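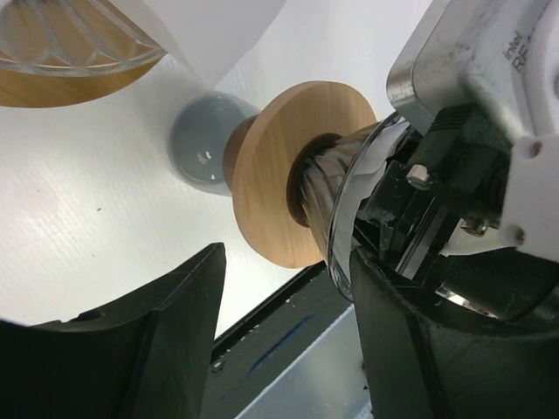 Chapter 7. Two Hands on One Job

Search this book Enter a word or phrase Go Advanced search

If you've come straight from Chapter 6, you already have one arm that goes where you tell it to, most of the time. Good! Now we're going to give it a partner, and for a few weeks your life is going to get worse.

I teach this material at Condine, in a long room on the ground floor, and every October the same thing happens. The class has spent the fall getting a single arm to pick up foam blocks and they're feeling great. Then I put out the glass and the wooden pieces and ask for both arms on the same object at once. It sounds like a small step. In my first year I gave it a single lab session, and the group was still stuck on it when the winter break came around.

The class project that runs through this chapter is called Marty. Marty is two arms, a white tabletop and a growing pile of student code, and the students decided early on that both arms together are Marty, so please don't ask which one is. The job is easy to say out loud: bring both grippers in on a clear piece with a ring around it, take hold from the two sides, lift, and set it down somewhere else without tipping it. By the end of the chapter you'll have written your own version. You'll also have thrown out at least one earlier version, and I'd like you to keep it in a folder, because exercise 12 asks you to go back to it.

Why two arms are harder than one, twice

My old way of explaining this was to say that you have double the joints, so you have double the trouble. Kwan-ho Lu put up with that for about a week and then came to the whiteboard and fixed it for me. The joints are fine, he said. Each arm can solve its own motion just as it did in Chapter 6. What you've added is an agreement between them, and an agreement can fail even when both sides do their part perfectly. Say the left arm closes a little early. It has done nothing wrong by its own plan, but it pushes the object over, and now the right arm is heading for a place where the object used to be.

I've taught it his way ever since. So when we talk about errors in this chapter, we'll sort them into two piles:

Errors inside one arm (a bad joint reading, a grip that's too wide)
Errors between the arms (timing, distance, who moves first)

The second pile is the one you'll be digging through. Marty's class log had 863 attempts in it by the end of the season, and the students marked 186 of them as between-arm errors. Another big batch were people forgetting to save their settings, and I've left those out of the chapter out of kindness.

Start with the approach

Before you write any lifting code at all, get both grippers to come in and stop, one on each side of the ring, with the fingers pointing down and inward. Then leave them there. Walk over to the side of the table and look. Look from the wrist camera too, since up close it shows you things the side view hides, and the other way around. If the two views seem to disagree about how near the fingers are, go back over your camera setup before you touch the motion code.

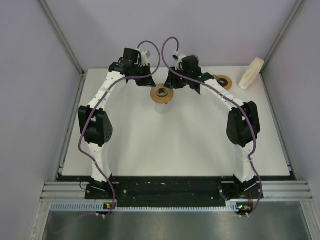 Buppha Paisan thinks I have this backward. She'd have new students write the lift first, on something soft, and come back to the approach once they've felt for themselves what a crooked start does to it. Her groups at Brevstead have done well at the Gridholm meet that way, so I can't wave it off. My only worry is the glass. If you have plenty of soft practice objects and a patient lab partner, try her order and skip ahead to Section 7.3, then come back.

For everyone else – and that includes me – we'll stay with the approach for the rest of this section. Set both arms to a slow speed. I mean slow enough to be boring. Pick one arm to be the leader, and write it on a piece of tape where both of you can read it, since partners tend to remember this differently after lunch. The leader moves to its side of the ring and waits. The follower moves only after it has gotten the leader's "in place" message, and then it waits too.

Try that ten times in a row before you change anything. Write down every stop, including the good ones. You'll want the good ones in Section 7.2, where we work out how far apart the two "in place" messages can be before the lift starts to lean, and where you'll finally get to close the fingers.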